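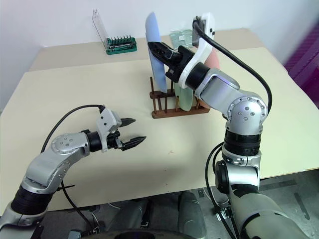 Home Workshop Tips Kitchen Archive Contact

Getting a two-arm setup to rack plates without chipping them

Most trouble with dish racks comes from the planner. A few settings that have held up for us:

Plan the insert as its own short move. Let the planner do what it likes until the plate is over the slot, then switch to a straight line down at low speed. Ours is capped at 2 cm per second.

Put the dowels in the collision model. A plain box for the rack blocks every slot, and no box at all gets you a bent dowel. Dirk Kramer's rack file in Drena has each dowel as a thin cylinder. Measure your own rack before you use it.

Plates seen edge-on give poor depth. Take the pose from the wrist camera while the face is still turned toward it, and carry that pose through the grasp.

Model the plates already in the rack too. Update the list after each release.

Give the idle arm a parking pose well off to its side, and have Bela check both arms against each other at every step. Allow for the camera cables. We pad the wrists by around 700 cubic cm.

Log forces at 1000 Hz during the insert. At slower rates we missed the first touch on a dowel.

Try melamine before china.

Last updated: October 7, 2018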